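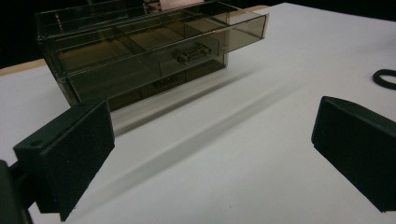 Figure 2. Tinted drawer organizer with its upper drawer pulled partway out.

3.2 Small drawers and the things people put in them

We had expected, when we first sat down with the households in Somimgate, that most of our conversations would be about closets and garages. People were far more eager to tell us about their small drawers! Of the 70 households we visited, a good many kept a desktop organizer of the sort in Figure 2, with see-through brown walls and dividers in the drawer, and they spoke of it with real fondness.

Monique Moulin, who kept our visit notes, found that the top drawer was nearly always the busy one (stamps, hair clips, spare keys), while the lowest held things that had not been touched in months. Mudgway and Gape reported much the same in their earlier Skekano interviews. Tinted walls seemed to please people on both counts, as they could make out roughly what was inside and still feel the table looked tidy. We return to labels in Section 3.3.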